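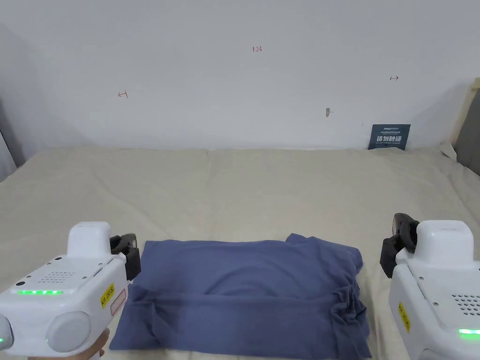

The Shirt That Is Folded on the Bed

In the town of Hirine, where I live since many years, the apartments are small and the laundry is always big. Few of my neighbors own a table that is free. There is a computer on it, or a plant, or the school papers of the children. So the clothes go from the drying rack to the bed, and on the bed they are folded, or they wait there until it is time to sleep and then they are moved to a chair.

I was one of these chair people for a long time. My mother folded everything on an ironing board, standing very straight, and I believed that a bed was the wrong place for such work. It is soft and low. Your back complains after the third shirt. But last October I decided to learn it properly, and I started with the most ordinary piece of clothing that exists, the T-shirt.

The first thing I learned is that the sheet matters more than the hands. If the sheet is full of waves, the shirt takes the same waves. Now I pull the sheet toward me with both palms before I begin, also in the corners, and I take the pillows and the blanket away completely. A fitted sheet is easier for this than a flat one. A light color helps me too, especially in the evening, when a dark shirt on a dark cover becomes one big shadow and you cannot find the sleeves.

Then the shirt goes down with the front side to the sheet. One side is folded to the middle, the sleeve is turned back, and the other side follows. After this I fold from the bottom to the neck, two times. On a table you would press the fold with the side of your hand. A mattress gives way under the pressure, so I slide the hand slowly from the center to the outside, and I accept that one end will be a little thicker than the other.
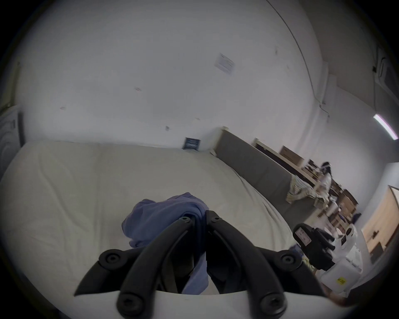 A reader in Miyazaki wrote to the magazine that she never lays the shirt down at all. She holds it by the shoulders, shakes it one time, folds it in the air against her chest and puts it on the pile. In her opinion the bed makes people lazy, and a shirt that has once been thrown on the mattress will stay there until the weekend.

I tried her method for a week and I must say it is quick. For thin cotton it did not work so well for me, the sleeves escaped. For sweatshirts it is very good.

What to do with the heap is another question. Most of us do not start with a flat shirt, we start with a ball that comes out of the machine or the bag. My advice is to look for the neck first. The neck is the thickest place and the fingers recognize it, even without looking. When you have the neck you have the shoulders, and when you have the shoulders you can lift, and the rest falls down by its own weight. If you pull at the first corner that you see, you often get a hem, and then the shirt hangs upside down and you must begin again.

I also asked in the household shop Varkumex if the plastic folding boards are worth the money. The saleswoman was friendly and sold me one for 2000, in our currency, and it measures almost 70 centimeters when it is open. It makes beautiful rectangles. It also needs a place to live, and in my home that place was under the bed, where I forgot it by Christmas. 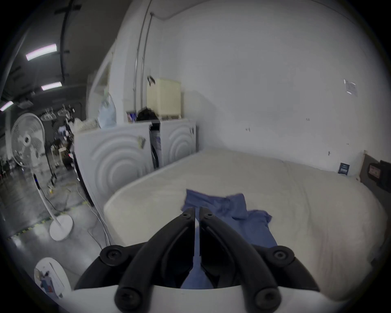
Blue cloth on the bed, with the low white cabinet behind it.

Storage near the bed decides a lot. When the drawer or the shelf is in another room, the finished pile stays on the mattress, somebody sits down next to it, and it falls over. A low cabinet beside the bed is a good neighbor for folding. Its top can carry a box for the things that have no home yet, such as single socks, and bags can stand there until they are emptied. I only try to keep one corner of it free for the pile itself.

Headboards are useful also, I discovered. A towel or a small cloth can hang over the edge while you work. In summer I hang the next shirt there as well, so that I see what is coming.

Dark blue and black clothes ask for a little more patience. The seams are hard to see and every piece of dust is visible. I fold them in the morning, next to the window, and I keep the white ones for the lamp. 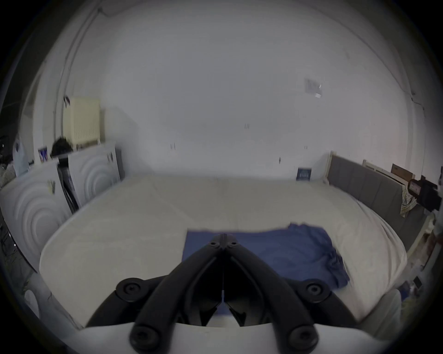 Not everybody needs a rectangle, says a letter from Gilik, signed only with initials. In that house the T-shirts are rolled, and the children do it by themselves from the age of three. They begin at the hem, roll to the neck and put the rolls upright in a shoe box. Some rolls are fat and some are thin, and the box is closed anyway.

I have now rolled the shirts for sport and for sleeping, and I fold those for work. On Wednesday evening, when the laundry of the middle of the week is dry, it takes me as long as one radio program. The chair is free, and the cat has taken it.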